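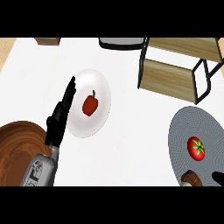 From: Gisela Schmieder
To: Hardale Residents discussion list
Subject: Re: [hardale-talk] The recall petition and what the paper wrote

Dear list members,

I have read the message of Mr. Aerts two times before answering, so that I do not answer in anger. I quote the part that I mean:

> The whole recall is a show made by the same small group who lost
> the election in November and who now have the newspaper on their
> side. The councilwoman had one phone call with the Brolleo people.
> One. She asked them when they will fix the road and they said after
> the permit. If this is corruption then every mayor in the country
> belongs in jail. I will not sign, and I ask you not to sign, and I
> ask you also to stop reading the Courier, which has printed 11
> articles on this phone call and not a single one on the school bond.
> Aerts

First, I agree with him on the newspaper. The Courier has written too much on the phone call and too little on everything else. The school bond will cost us much more than this permit, and I learned the amount from my neighbor over the fence. This should not be so in a town with its own paper.

But I do not agree that the phone call is nothing. I have asked the town clerk for the call notes, and she gave me a copy at the counter, everybody can get it. In the notes it is written that the councilwoman asked for the road "before we vote." Mr. Aerts writes "after the permit." These are two different things. In the first case she wants the company to keep an old promise. In the second case she accepts that the company puts a condition on the town. I can read the notes both ways, and I have tried. English is my third language, so maybe a native speaker can read them better than me, but my daughter was born here and she is also not sure.

What disturbs me more is the way both sides now speak. At the January meeting a man behind me shouted "traitor" at a woman who only wanted to ask if the microphone was on. On this list somebody wrote that all who sign are paid. I have signed nothing yet and nobody has offered me money.

To the numbers, because they were wrong in two messages. The petition needs 218 valid signatures. It does not need 200, this was the number before the last registration count. The people at the table in front of Skuka told me they have 110, and these are not yet checked by the clerk. So there is still time to read the notes before anyone decides.

My own opinion, if somebody wants it: a recall is for a person who has broken the law or who does not come to work. For a bad phone call we have the next election. If the ethics hearing finds that she has made a deal, I will walk to the table and sign on the same day. Until then I keep my pen in my bag.

I would like to ask Mr. Aerts one thing directly. You write that you were in the office during the call. Did you hear both sides, or only hers? I do not ask this to attack you. The notes name two persons present and yours is not among them, so perhaps the notes are not complete, and then the clerk should know it.

The hearing starts at 7 p.m. in the upper room of the library. The lower entrance is closed for repair, please take the stairs on the parking lot side.

With kind regards,
Gisela Schmieder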